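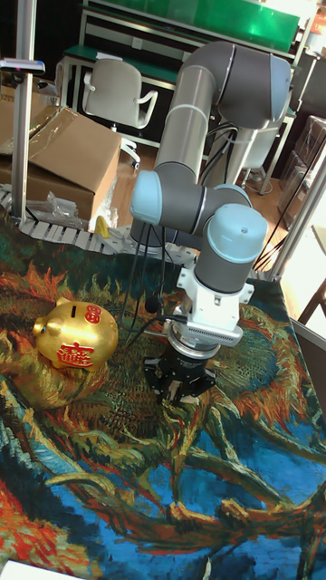

# 存钱罐的清洁、开罐和日常使用

金色的存钱罐放久了会发乌，投币口积灰，底塞变硬，拔的时候容易裂。下面的步骤适用于常见的陶瓷电镀罐和塑料电镀罐，从取钱、清洁到重新摆放，按顺序做就可以。纯金属的罐子另有一节，放在后面。

## 需要的东西

- 超细纤维布2块，一块湿擦，一块干擦
- 软毛刷一把，旧的化妆刷也行
- 棉签若干
- 中性洗洁精
- 薄塑料片一张，废旧会员卡最合适
- 一块厚桌布或毛巾，垫在桌面上
- 装硬币的浅盘

不要准备牙膏、小苏打、钢丝球和酒精。电镀层很薄，磨几下就露底色，酒精会让罐身上的红色图案褪色或者起皱。

## 第一步：确认材质

用指甲轻弹罐身。声音清脆、拿在手里偏重，多半是陶瓷；声音发闷、分量轻，是塑料。再翻过来看底部，陶瓷罐的底圈一般不上釉，能摸到粗糙的一圈。塑料罐的底部常有一条合模线。

判断不了的，一律按陶瓷处理，动作轻一点。

## 第二步：取出硬币

先看底部有没有塞子。

**有橡胶塞的：** 把罐子侧放在垫布上，一只手扶住罐身，另一只手捏住塞子边缘，慢慢转着往外拉。塞子发硬拔不动时，用温水浸过的布敷在塞子上，等2分钟再试。不要用螺丝刀撬，陶瓷的孔边很容易崩口。

**没有塞子的：** 只能从投币口取。把塑料片从投币口伸进去，罐子倒过来，让投币口朝下，左右轻轻晃。硬币会顺着塑料片滑出来，一次出来一两枚。纸币用这个办法取不出来，要换成头部包了胶布的镊子，夹住一角，卷成筒再抽。

罐子里硬币多的时候不要猛晃。一千枚一元硬币有好几公斤重，撞在陶瓷内壁上足以把罐子撞裂。先取出一部分，再加大幅度。

取出的硬币倒在浅盘里，按面值分开。发粘的硬币单独放，用洗洁精水泡一会儿，擦干再收。

## 第三步：除尘

先干刷，后湿擦。顺序反了，灰会变成泥，嵌在图案边缘。

1. 用软毛刷从上往下刷，耳朵根部、鼻子周围和四只脚之间多刷几下。
2. 投币口用干棉签沿着缝走一遍，棉签头不要整个捅进去，容易掉在里面。
3. 鼻孔如果是凹进去的，换一根新棉签，转两圈带出灰来。

## 第四步：湿擦

一盆清水，滴2滴洗洁精，搅匀。布浸湿后拧到不滴水。

金色的部分顺着弧面擦，不要来回打圈，打圈容易留下细划痕，在灯下特别明显。红色的字和图案只用布轻轻按压，沾走污渍就停。图案有烫印、贴花和手绘几种，前两种怕搓，手绘的怕泡。先在靠近底部的笔画上试一下，布上不掉红色再擦别处。

擦完马上换干布吸水。水渍留在亮面上，干了以后是一圈白印，还得再擦一遍。

手印是最常见的污渍。对着手印哈一口气，用干布擦掉，不必每次都用水。

## 第五步：晾干

拔掉塞子，罐底朝上斜靠在毛巾卷上，放在通风的地方，晾20小时。罐里有潮气时放硬币，硬币会发黑，纸币会起霉点。不要用吹风机的热风，塑料罐会变形，陶瓷罐表面的镀层会起泡。

完全干透后再把塞子装回去。塞子装之前在边缘抹一点凡士林，下次好拔。

## 金属罐的不同之处

纯铜或镀金合金的罐子可以用专用擦铜布，先在底部试一小块。有透明保护漆的不要用擦铜布，漆会花。其余步骤相同，湿擦之后必须立刻擦干，投币口边缘最容易生锈，多擦一遍。

## 摆放

- 放在平整的台面或者矮柜上，离桌边至少一掌宽。圆肚子的罐子重心在中间，脚短，碰一下就会滚。
- 下面垫一块布。花纹厚的油画风桌布、棉麻布都可以，滑面的塑料桌布不行。
- 避开直射的阳光，红色最先褪。
- 投币口朝上，背后留出手能伸进去的空间，不用每次都挪动罐子。
- 家里有小孩的，硬币不要散放在罐子旁边。

## 常见问题

**投币口卡住了一枚硬币怎么办？**
把罐子倒过来，用塑料片从硬币侧面插进去，往宽的一头拨。硬币斜着卡住时，先把它推回罐里，再从底孔取。

**金色掉了一小块，能补吗？**
可以用模型用的金色漆笔点补，颜色会有差别，面积大了更难看。小于米粒的可以补，再大的就不要动了。

**塞子裂了去哪里配？**
量一下底孔的直径，买同尺寸的硅胶塞。硅胶比橡胶软，可以选稍大一点的，塞进去不松就能用。

**多久清洁一次？**
干刷每月一次，湿擦半年一次。厨房里的油烟重，罐子放在厨房的话，湿擦要勤一些，布上的洗洁精水也要多换几次。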